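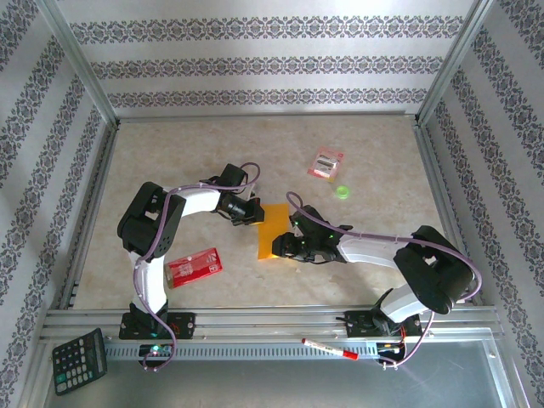 orange sheet, stone-patterned table, folding thread to follow 🧡

Hello friends, I promised a paper thread back in November and then the holidays ate me whole, so let's do it now while the coffee is hot. Subject: one plain orange sheet, and how to get a decent fold out of it. Long one. Get a snack.

First, the color. I've gone through a lot of orange in my life (the good Sekiguchi orange, the slightly pinky one, the one that looks like a traffic cone had a baby) and I keep coming back to it for teaching. Creases show up on it so kindly. On white you're squinting, on black you may as well fold with your eyes shut.

Start with a rectangle that's taller than it is wide. I know, I know, everybody wants to leap to squares. But if you've never folded seriously, a tall rectangle is the friendliest thing in the world, because you can always tell which way is up.

Lay it flat and leave it alone for a second. Look at the top edge. Look at the left edge. If those two are straight you can trust them, and everything else gets measured from them. My old teacher Marlene Thibodeau used to make us run a fingertip down both before we were allowed to touch a corner, and I still do it.

Now the table. People ask about my surface more than they ask about my paper, which makes me laugh. You want hard and flat, and a mottled beige stone look like this is lovely — plain enough to let a bright sheet stand out, busy enough that you won't see every speck of dust and stop to wipe it.

What you don't want is a tablecloth. I folded an entire set of place cards on a tablecloth for the Plerkley supper and every single crease came out like a smile. Sweet cards! Terrible creases.

OK, first fold. Bottom edge up to the top edge. Bring it up loosely, don't press anything, just let the sheet make a big soft loop toward you. This is the part where everyone's shoulders go up around their ears. Put them down.

Line up the top corners, left one first. Hold that corner with one hand, then go over and settle the right one. If the right one won't meet, let go of both and start over. Please don't tug it. A tugged sheet remembers.

Then, and only then, press in the middle of the loop and slide outward, one side, then the other. I use the flat of my thumb. Lise MacDonald uses the back of a teaspoon and gets a sharper line than I do, and I've made my peace with it.

Someone asked if you need a bone folder. Nope. They're nice, I own one, it lives in a drawer under the rubber bands. A thumb, a spoon, an old library card, all fine.

Open it back up. You should have one line straight across the middle. Run your eye along it from the side, down low at table height, and you'll see right away whether it wanders. Mine wandered for a whole year and I thought it was the paper's fault.

Second fold goes the long way, left edge over to right edge. It feels harder and it is a bit harder, because the crease is longer and there's more room for the sheet to drift while you're busy being proud of the first one. Same order though. Corners, then the middle, then outward.

And now you've got four panels, and from four panels you can make about half the things I know how to make. A little booklet, a seed packet, a sleeve for a tea bag, the stand-up card with the window in it. I'll do the seed packet next because Wayne Petrenko has been asking me since the Clodon craft table and he has been very patient.

Seed packet, quick version! Fold in half the short way again. Turn each open side in by a finger's width, press, and tape or glue those down. Fold a flap at the open top, about as deep as your thumbnail is long, and tuck it. Done. Write the name of the seed on it BEFORE you fill it. Poppies under a pen are a misery.

I made 161 of these for the Nedadstead seed swap last spring. My goal was 200 and I ran out of evening. Not one of them leaked, although one did get used as a bookmark by a child and I think that's an honor.

Questions that came in while I was typing:

"What weight of paper?" Ordinary copy weight is perfect for learning. Cardstock wants scoring first or it cracks along the fold, and in orange the crack shows up pale and makes me sad.

"Can I undo a bad crease?" Sort of. Turn the sheet over, press it flat from the back with something smooth, and leave it under a heavy book overnight. It'll still be there, only quieter. I usually just make that side the inside.

"Do I have to use the whole sheet?" Gunārs, no, you may cut it in half, I won't come to your house.

If you fold something from this, please show me, crooked ones especially. I keep a folder of everybody's first tries and I look through it when I've had a bad week.

Next time I'd like to do the window card, which needs the same four panels plus one snip. Keep your orange sheet with the two creases in it and we'll start from there. Going to go warm up this coffee now, it got away from me.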